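Ce site utilise des cookies pour mesurer l'audience. Accepter | Refuser

Rubrique : Tribunes > Vie quotidienne

Faut-il encore une épicerie au village ?

par Siiri Ots

J'habite en France depuis longtemps, mais je compte encore dans ma langue et je fais mes courses comme ma mère les faisait : souvent, et peu à la fois. Dans notre commune de 656 habitants, l'épicerie Adams va fermer en mai. On m'explique que c'est normal. Je ne suis pas de cet avis.

Le supermarché Prusero vend moins cher, je le reconnais. Il faut cependant une voiture pour y aller, et ma voisine Nazma Sultana n'en a pas. Chez Adams, elle achète deux paquets de biscuits et elle reste parler un quart d'heure. Ce quart d'heure ne figure dans aucun calcul. 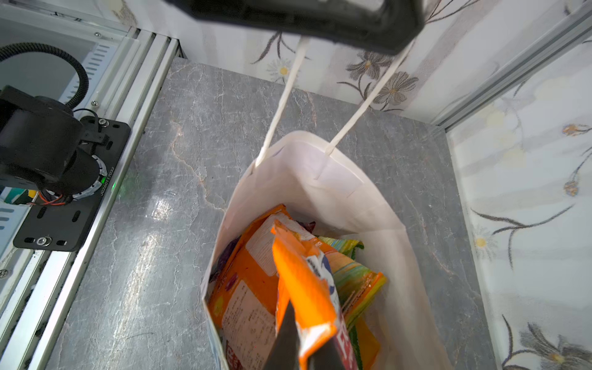
Qui doit payer pour garder un petit commerce ouvert ?
La commune, à mon avis, par un loyer réduit, et les habitants aussi, en y achetant une partie de leurs provisions chaque mois.

Le loyer du local est de 800 euros. Pour une épicerie, c'est lourd. Pour une commune qui refait son parking, cela me paraît supportable. Je sais que le conseil voit les choses autrement, et Eduard Charvát m'a répondu avec politesse qu'on ne peut pas aider un commerce sans aider tous les autres. L'argument est sérieux. Mais le village n'a plus d'autre commerce d'alimentation.

On me propose aussi la livraison. Je l'ai essayée en hiver. Les produits sont arrivés, je n'ai parlé à personne, et j'ai trouvé cela triste. 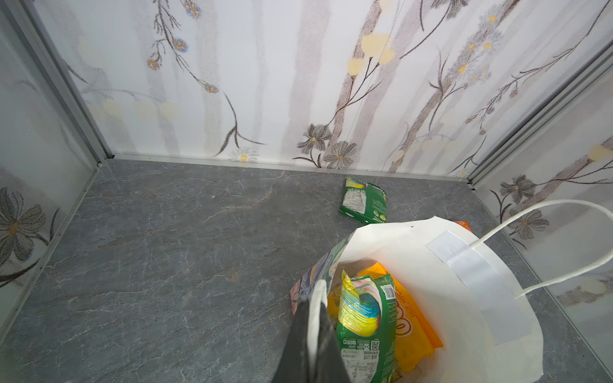 Que deviendra le local après la fermeture ?
Rien n'est décidé pour le moment ; le propriétaire parle d'un logement, et la mairie n'a pas encore donné sa réponse.

Je demande donc qu'on attende un an avant de changer l'usage de ce local. Peut-être qu'un repreneur viendra.

Contact | Mentions légales | Haut de page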